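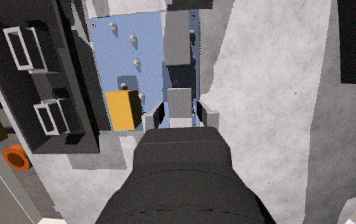 A small gray block between the gripper's fingers.

Deltdale Tool Library: second progress report to the Wijesinghe Fund
Covering the period to the end of October
Prepared by Anjana Gunawardena

Dear Kwadwo,

You asked for something shorter than last time. I have done my best, and the appendix on drill bits has gone.

Where we are

The tool library opened in the old shoe repair shop on Noltgate, three weeks after the date in our application. Two of those weeks were the electrician. The third was the sign, which came back reading DELTDALE TOLL LIBRARY and discouraged at least one man from coming in. The new sign is up and spelled correctly. The printer did not charge us for it, after a conversation.

We now have 17 tools that go out regularly and a good many more that don't. The pressure washer has not spent a full night on the shelf all month. The tile saw has a waiting list. The bread machine, which was donated and which I was too polite to refuse, remains available.

Lending

Loans are for a week and most things come back inside two. Fathima Dissanayake rewrote the reminder message in September, dropping the word "overdue" and adding the name of the next person waiting. Returns got quicker almost at once. One hedge trimmer came back cleaner than we lent it, with a note of apology for damage we still haven't found.

We have lost one item, a stud finder. We've looked in the walls.

Repair evenings

The grant agreement called for one repair evening a month. We held three in this period, mainly on account of Josphat Makori agreeing to run them and then not wanting to stop. Lamps and toasters make up most of the trade. The Dillow branch of the library lent us folding tables, and would like them back, and will get them.

Attendance has been good when it rains. Our one sunny evening drew two people, and one had come to use the restroom.

Money

The $500 set aside for safety equipment has been spent on goggles, gloves, ear protection and a fire extinguisher. Shelving came in under budget. Insurance did not, and the overspend has eaten the shelving savings plus a little of what we had down for printing. Arif Thambiah has the full breakdown and will send it separately, as he doesn't trust me with the spreadsheet after the spring report.

We are not asking for any change to the total. We would like permission to move the rest of the printing line over to insurance, and will go on handing out the leaflets we already have, which give the old opening hours with the new ones stamped over them.

What has not gone well

Saturday opening was in the plan and hasn't happened. We're short one person with a key. The online catalog works but lists every ladder as "ladder," and we have several, of very different lengths. People have driven home with the wrong one.

Next period

Saturday hours, ladder descriptions, a second tile saw if one can be found used. Arif would also like a proper lock on the back door.

Anjana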